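Startseite Ausgaben Themen Autoren Suche
14 Mal geteilt 3 Kommentare

3.2 Verpackte Zahnbürsten als Sortiergut

Unter allen Gegenständen des Haushalts, die wir in der Faltodance-Studie betrachtet haben, hat uns die Zahnbürste am meisten überrascht. Sie ist billig, jeder kennt sie, und doch steckt in der Frage, wie man einen kleinen Vorrat davon ordnet, erstaunlich viel! Wer eine Schublade im Bad öffnet, findet Bürsten in Folie, angebrochene Tuben, einen Becher, der eigentlich woanders stehen sollte, und muss sich entscheiden: nach Farbe, nach Person, nach Härtegrad oder einfach nach der Reihenfolge, in der man hineingreift.

Die Erhebung lief im Juni in Prakham und Ambridge. Insgesamt gingen 737 Ordnungsvorgänge in die Auswertung ein, verteilt auf 17 Haushalte. Als Vorgang galt jede Folge von Handgriffen, nach der die befragte Person den Vorrat selbst für aufgeräumt erklärte. Eine Zeitvorgabe gab es nicht, und das war eine glückliche Entscheidung, denn gerade die langen, zögernden Durchgänge haben sich als die ergiebigsten erwiesen.

Für das Material selbst galten 2 Bedingungen. Die Bürsten blieben in ihrer durchsichtigen Verpackung, und die Farben sollten sich auf den ersten Blick unterscheiden lassen. Die Verpackung ist dabei viel mehr als eine Hülle. Sie macht aus einem schmalen Stiel einen breiteren, glatten Körper, der sich anders stapeln lässt, und sie verändert, wo man gern zufasst. Eine typische Auslage mit weißen Bürsten in verschiedenen Zweitfarben, dazu eine kleine Tube Zahnpasta und ein Becher, zeigt Abbildung 4.

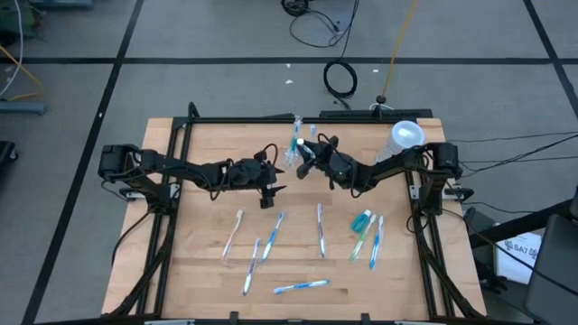 Abbildung 4: Verpackte Zahnbürsten, Tube und durchscheinender Becher auf heller Holzplatte. Die Bürsten im vorderen Bereich liegen in unterschiedlichen Winkeln.

Kgomotso Lekota hielt in ihrem Kommentar zur Vorfassung dagegen, die Farbe werde in solchen Untersuchungen gern überschätzt; in ihrer eigenen Familie wisse jeder, welche Bürste ihm gehöre, ganz gleich, ob sie blau oder grün sei, und beim Vorrat zähle allein, dass die Packungen nicht ineinanderrutschten. Der Einwand hat uns sehr gefreut, weil er genau auf den Punkt zielt, an dem unsere Daten spannend werden. In fast 70 Prozent der Vorgänge wurde zuerst die Richtung der Bürsten vereinheitlicht, also Kopf zu Kopf gelegt, und erst danach kam die Farbe ins Spiel, wenn überhaupt.

Besonders schön lässt sich das an Blau beobachten. Zwei Bürsten mit ähnlichem Blauton wurden häufig nebeneinandergelegt und kurz darauf wieder getrennt, oft mit einer Bemerkung wie »sonst verwechselt man die«. Nähe dient hier also einmal dem Zusammenfassen und einmal der Warnung. Voß spricht bei Besteck von einer »störenden Ähnlichkeit«, und der Begriff passt für den Badvorrat ganz wunderbar.

Die Tube verhielt sich anders. Sie wanderte fast immer zuletzt, bekam einen Platz quer zu den Bürsten oder kam in den Becher, sofern dort noch Raum war. Auf die Behandlung der Becher gehen wir in Abschnitt 3.3 ein.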